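Part 2: Putting the Bania shelf unit together and getting it level

147 shares | 12 comments

Okay, so if you did Part 1 you've got all your boards sorted into piles and you know which ones have the pre-drilled edge. If you skipped Part 1, go back and at least do the sorting, it'll save you an evening.

I've built two of these now, one for me and one for my sister-in-law Carla Tarawneh over in Zeltley, and the printed sheet that comes in the box is pretty thin on the middle steps. What follows is how I do it. You'll want a rubber mallet, a Phillips screwdriver (a hand one, please!), a spirit level, a pencil and an old blanket.

1. Spread the blanket out and lay the left side panel on it with the holes facing up. The finished edge should point toward you. I got this backward the first time and had a raw edge facing the room until I took the whole thing apart again.

2. Tap the wooden dowels into the top and bottom boards. They go in halfway. If one feels tight, twist it a little as you push, and only then reach for the mallet.

3. Stand the top and bottom boards up in the side panel and press down until the gap closes.

4. Slide the center divider in between them. It has a top and a bottom, and they look nearly the same. The end with the closer-together holes goes up.

CAUTION: Don't tighten anything yet! Every screw stays a half turn loose until step 7, or the divider won't line up and you'll chew up the hole.

5. Lower the right side panel onto the ends of the boards. A second person is great for this one. Nour Twal from next door held the far end for me and it took us a couple of minutes, where doing it alone had eaten most of my lunch break.

6. Slip the back panel into the groove and slide it all the way home. Measure corner to corner both ways. On the 920 mm wide version the two diagonals should match, and if they don't, lean on the longer corner until they do.

7. Now tighten all the screws, going corner to corner like you would with a car wheel.

NOTE: The tall version is 2000 mm high, so check your ceiling before you build it lying down. You need extra room to swing it upright, and Carla's spare bedroom was a very near thing.

8. Stand the unit up and put the level on the bottom board, then on the top. Old floors are never flat (mine slopes toward the window). Use the plastic shims from the bag under the low side and go up one at a time.

9. Fix the wall bracket. Please do this even if the unit feels solid, especially with kids around. The screws in the bag are for wood studs only. For plaster I used Carrilho anchors and they've held fine since September.

10. Push the shelf pegs in, four to a board, all in the same row of holes. Set each board down flat and press on the front corners. If it rocks, one peg is a hole too high or too low.

CAUTION: Heavy things go at the bottom. I keep my big box of cookbooks down low and the soft, light stuff higher up.

Part 3 covers the doors and the optional drawer kit, including the Brerthorpe hinges that everybody writes to me about.

Contact | Copyright notice | Back to top 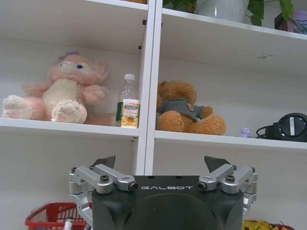
Shelf boards resting on their pegs, pink plush on the left.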